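Shop › Laundry & Cleaning › Cloths & Wipes › Purkis Cotton Utility Cloth

Search products, codes Go

Filed under: Cloths, Cotton, Washable, Trade packs

Purkis Cotton Utility Cloth

Off-white, unbleached, hemmed on four sides
Code PK-400

The Purkis Cotton Utility Cloth is a general-purpose cleaning cloth for kitchens, workshops, laundries and boat sheds. It is sold undyed, so no colour comes out in the bucket or on pale paintwork. We have stocked it in the current weight for six years and it is the cloth we use on our own counter.

The cloth is 400 mm square before its first wash. Expect it to lose a little in both directions the first time it goes through a hot cycle, and very little after that. The weave is a plain loop on one face and flatter on the other. Use the looped side for picking up spills and the flat side for drying glass and stainless steel.

New cloths have a light finish on them from the mill and do not soak up water well straight out of the pack. Wash them once at 60 degrees without fabric softener. After two or three washes they reach full absorbency and feel noticeably softer.

Pack sizes
Single cloth
Pack of 10, paper band
Pack of 50, carton
Carton of 500, trade accounts only

Mixed cartons with the Ruddock Heavy Floor Cloth are available on request. The Ruddock is a thicker cloth with a coarser weave, meant for mopping and for wiping down concrete and tiles. It is too heavy for most people to wring by hand for long, so if you are cleaning benches or windows stay with the Purkis.

Specifications
Material: 100% cotton
Colour: natural off-white, varies between batches
Size: 400 x 400 mm
Edges: overlocked, cotton thread
Wash temperature: up to 90 degrees
Tumble dry: yes, medium
Bleach: oxygen bleach only
Hanging loop: no (see Onel range for looped cloths)

Care
Rinse in cold water after use on milk, egg or blood. Hot water will set those stains. Wash with other cottons and keep away from synthetics, which shed lint onto the loops. Chlorine bleach weakens the fibre and turns it yellow over time. Fabric softener coats the loops and the cloth stops absorbing. If that has already happened, run two hot washes with washing soda in place of detergent and it will usually come back.

Cloths used with linseed oil, decking oil or any other drying oil can heat up and catch fire by themselves when left in a pile. Lay them out flat outdoors until they are fully dry, or soak them in water and put them in a lidded metal bin. Do not put oily cloths in the tumble dryer, even after washing.

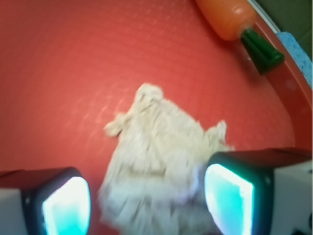 Off-white cloth on red.

Colour variation
Because the cotton is not bleached or dyed, the shade moves between a cool off-white and a creamy beige depending on the crop. Small dark flecks of seed husk are normal and wash out. If you need every cloth to match, say for a café or a salon, order the full quantity at once and ask us to pick from one batch.

Which cloth do I need?
For polishing silver, brass or car paint, look at the Taso Fine Cloth — it has no hem, so there is no hard edge to mark the surface. For drying dishes, the Onel tea towel is larger and thinner and dries faster on the rail. The Purkis suits most other jobs.

Delivery and returns
Single cloths and packs of 10 go by letter post. Cartons go by road courier and need someone at the address to sign. We dispatch orders placed before 2 pm the same working day. Unopened packs can be returned within 30 days. We can't take back opened packs unless there is a fault in the weave or the stitching, in which case send us a photo and we will replace the cloth without asking for the old one.

Trade accounts
Price breaks apply at 500 and 1,000 cloths. Cartons can be split across two addresses at no extra charge. Allow a week longer for orders over 1,000 — these come direct from the warehouse and are not held at the shop. We close for stocktake at the end of June and no cartons leave during that week.

Stock on hand: 1,043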